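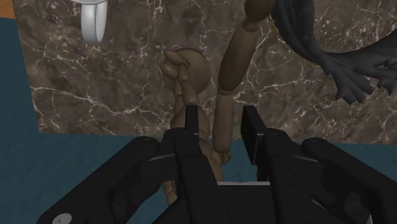

Simulation entered the returns warehouse at Kuipers as a line item under engineering tools, and for two years the people on the floor had no reason to know it existed. The building handles returned household and hobby goods: bath accessories, textiles, toys, art supplies, small decor. Each article is taken out of its carton, turned over, checked against the return code and assigned a disposition. Until last year every one of those steps was done by hand at a bench. Now the first step, picking the article up and presenting it to a camera, is done by a gripper at part of the benches, and new grasps are tried in rendered scenes before they are tried on stock. A jointed wooden artist's mannequin standing between two open black fingers is a fair sample of the work. It has a round head, jointed limbs and one hand raised beside the head, and there are many places to close on it, most of them bad.

My argument concerns the job that has formed around those scenes, and how it is graded and paid. I worked in methods engineering for most of my career and I have no objection to the machines. The objection is to the job description.

The old bench operator was rated on units per shift and disposition accuracy. The current catalog holds 3,541 article types. Of these, 3,343 have been released for automatic pickup. The rest go to manual benches, along with anything the gripper has dropped, refused or presented wrong side up. The effect on the manual bench is easy to predict. The easy articles are gone. What arrives is whatever bends, tangles, sheds, or comes apart in the hand. A unit rate carried over from the mixed stream is no longer a measure of the operator. It measures the release list.

Kuipers carried the rate over anyway. It was lowered once, by a percentage that was never documented, and then left alone while the release list grew. Every time an article type is released, the average handling time at the manual benches goes up, and the target should move with it. The calculation would take an analyst one afternoon per quarter.

The second change is less visible. Someone has to look at the failed grasps, decide what failed, and say how the article should be held. At Kuipers this is called grasp review and is done by bench operators on rotation, at a screen in the old label room. Shiela Pascual has done more of it than anyone else on the early shift. Her notes are short. For jointed figures she writes "torso, not arm, arm turns," and the engineers change the grasp points accordingly. She knows that the arm turns because she handled such figures for six years before there was a screen to sit at.

Grasp review has no pay grade. It is booked as indirect time, in the same column as sweeping and fire drills. An operator on review shows as 93 percent direct on a good week and less on a bad one, and the bonus is calculated on direct time. The plant therefore pays people slightly less for the hours in which they contribute the most to the machine's performance.

Griet Goossens, who manages operations there, gave me the counterargument, and it should be stated properly. Review work is uneven. Some weeks there are over 900 failed grasps in the queue and some weeks almost none. A grade attached to irregular work creates a claim to that work, and then a dispute over who gets the rotation. She would prefer a flat allowance. I think an allowance is acceptable if it is paid per hour of review and if the hours come out of the direct-time calculation. An allowance paid once a year as a goodwill item is not acceptable, and that was the version in the draft I saw.

There is also the question of where the next reviewers come from. New hires at the manual benches now see only the difficult remainder. They do not build up the ordinary knowledge of how a soap dish or a boxed puzzle behaves, and a person without that baseline has trouble saying what is unusual about a hard case. Bralov, which installed the cells, offers a training module consisting of recorded grasps. I have watched it. It shows the gripper's view competently and teaches nothing about weight, slip or joint stiffness.

The remedy is to route a fixed share of released articles past the cells to the manual benches for each operator's first three months. This costs throughput. It should be charged to the automation budget, as sensor replacement is, and reported on the same sheet.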